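Hinavness patchwork

Hinavness patchwork is a method of making quilt tops from square patches joined over narrow strips of dark cloth, so that each patch sits inside a border that is sewn down last. It takes its name from Hinavness, where it is said to have been practiced by fishing families before spreading to Sendville and Hitlow. How much of that account is true is open to doubt. No dated quilt from Hinavness has been produced, and the name does not appear in print until long after the method was being taught elsewhere under plainer names such as "strip-over" and "lattice piecing."

Supporters describe it as a separate tradition with its own tools, rules, and symbols. Critics point out that a very similar result can be had with ordinary sashing, and that the main difference is the order in which the seams are sewn.

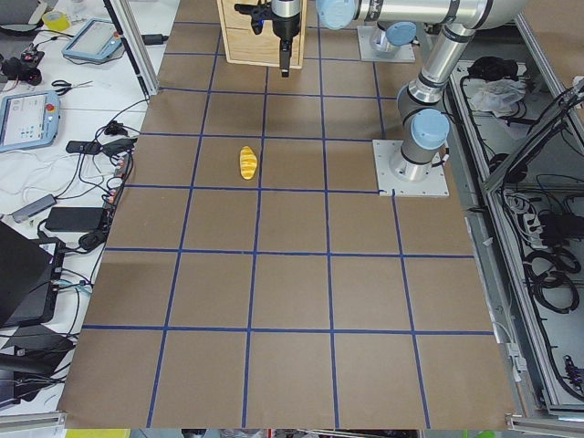
Page last changed: July 28, 2021

Method

Patches are cut to one size and laid edge to edge on a foundation cloth, with no seam allowance turned under. They are basted down by hand. Strips of darker cloth, folded in thirds, are then laid over the raw edges and stitched along both sides, first all the strips running one way and then all those running the other. The second set covers the ends of the first only where the two cross, and a neat crossing is what teachers of the method look at when judging a piece.

Because the raw edges meet under the strip, the patches have to be cut exactly. A gap wider than half the strip will pull open in the wash. Teachers often say that the method saves cloth, and for the patches this is correct. The saving is smaller once the strips are counted, and a finished top weighs more than a pieced one of the same size on account of the foundation. The claim that a top can be made "in half the time," repeated in most pattern leaflets, appears to rest on nothing more than the leaflets themselves. Basting alone takes most of an evening on a bed-size quilt.

Wool, flannel, and worn shirting are the usual choices. Slippery cloth is hard to manage, and stretchy cloth should be avoided unless it is backed first. Strips are cut on the straight grain. A minority of makers cut them on the bias and say they lie flatter, but bias strips tend to ripple on long runs, and the quilts offered as proof have mostly been small.

Origin claims

The usual story is that the method came about because sail menders in Hinavness were used to covering a join with a band of cloth and did the same with blankets at home. The story is neat and may be right. Its weakness is that it comes from a single source, a booklet by Sebastião Bittencourt, who taught sewing in Hitlow and sold the booklet at his classes. Bittencourt wrote that he had seen 231 quilts of the type in Hinavness homes. He gave no addresses, made no drawings of individual pieces, and did not say over what period he had seen them. Later writers have copied the figure without comment.

The booklet also states that each household used its own strip color, handed down through the mother's side. Support for this has never been found. Dark blue and black are by far the most common colors in surviving work from all three places, which is what would be expected if makers were using up work clothes. Where a family today says that its color is an old one, the belief can usually be traced to a relative who owned the booklet or had taken the class.

A rival account puts the origin in Sendville, where a dry goods store is supposed to have sold ready-folded strip by the yard. This account has the same trouble as the first. The store existed, but its surviving order book lists tape, binding, and ribbon without saying what customers did with them.

Layouts

Most tops are plain grids. A layout of 24 patches, four by six, was common for cradle quilts and is still the one given to beginners. Larger tops have been made with more than 800 patches, though at that size the crossings are so close together that the strips dominate and the patches are reduced to small windows.

Modern teachers name several set layouts, among them Harbor, Ladder, and Empty Net. Harbor leaves the outer ring of patches in one color. Ladder leaves out every second strip in one direction, giving long rectangles. Empty Net uses a single patch cloth throughout. These names are often presented as old. None of them is in Bittencourt's booklet, and all three seem to have come in with printed patterns sold by Shukla, a mail-order supplier that also sold a marking ruler made for the method. The ruler works well enough. It does nothing that a plain ruler and a pencil would not do.

Storage and care

Tops are usually stored rolled, since folds along a strip leave a crease that is hard to press out. Where they must be kept in drawers, they are folded across the patches and refolded along different lines once or twice a year. Cedar chips are widely recommended against moths, but they lose their scent quickly and should not be relied on with wool.

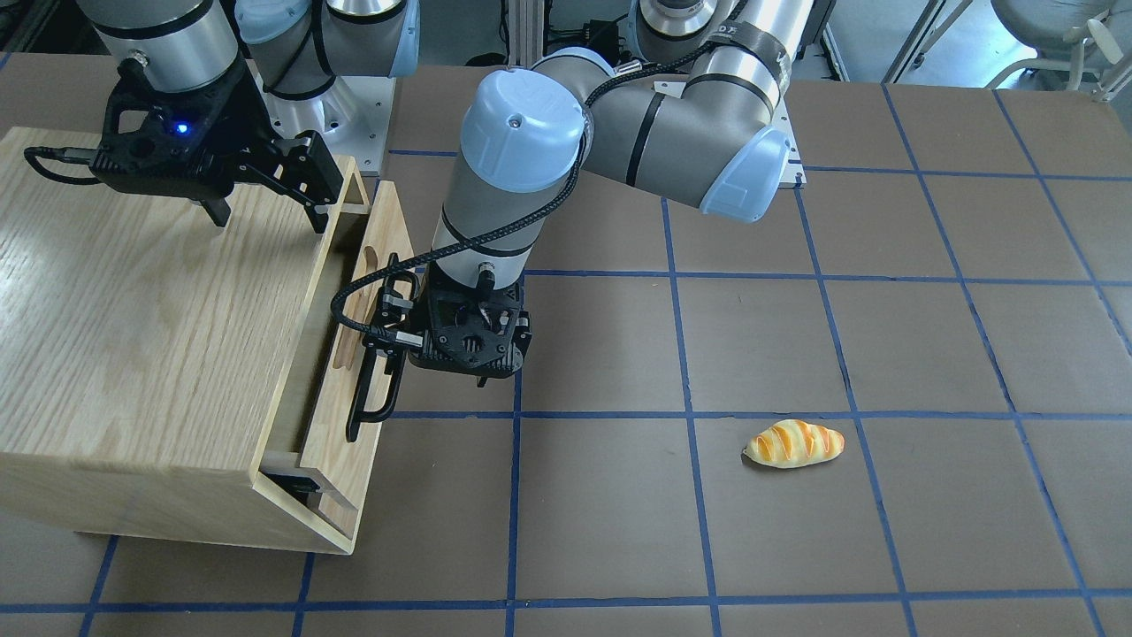
Cabinet with a hand-hold cut into the drawer front.

Washing is the main risk. Dark strips on pale patches will bleed if the cloth was not washed beforehand, and advice to set the dye with salt or vinegar is of little use with most cotton cloth. Hand washing in cool water and drying flat is safer, though an older top with a wool foundation may be better aired than washed at all.

Present practice

The method is taught at weekend classes in Sendville and Hitlow, and in July there is an outdoor show at Hitlow that includes it among other kinds of patchwork. Promotional material for the show has claimed that 3,000 people around the world practice the method. The basis for the number has not been given, and it may include everyone who ever bought a pattern.

Prices for older pieces have risen along with the claims made for them. Buyers are often told that a quilt is "Hinavness made" on the strength of its strips alone. The strips show how a quilt was sewn and have no bearing on where. A foundation cloth with a mill stamp can help in dating, but foundations were often replaced during repairs, and a stamp gives only the earliest date for the cloth that carries it.

See also

Sashing
Foundation piecing
Bias tape
Sailmaking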